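Can a machine do my chores yet? I asked an engineer

Last updated 21 September 2024 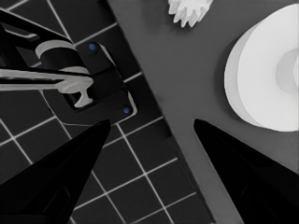
So is a robot ready to clean my kitchen? Bits of it, slowly, and only with a person nearby to step in.

I got that from an engineer at Holdale, who kindly gave me most of an afternoon (and very good coffee!). Her team trains its software, Jibrin, on simulated kitchens first, and I wondered why they bother when real ones are everywhere.

"A real kitchen takes ages to reset," she told me. "We ran 2,000 practice tries on the computer before lunch."

I asked which chore is worst. I was sure she'd say dishes, but she went straight for faucets. "Every handle moves its own way," she said, "and you feel it before you see it. Ours mostly has to go by looking."

Shop floors are easier, she thinks, as the shelves stay put. And laundry? She just laughed and poured me another cup.

I went home and wiped the counter myself.

307 shares | 3 comments

Contact | © Sarna | Back to top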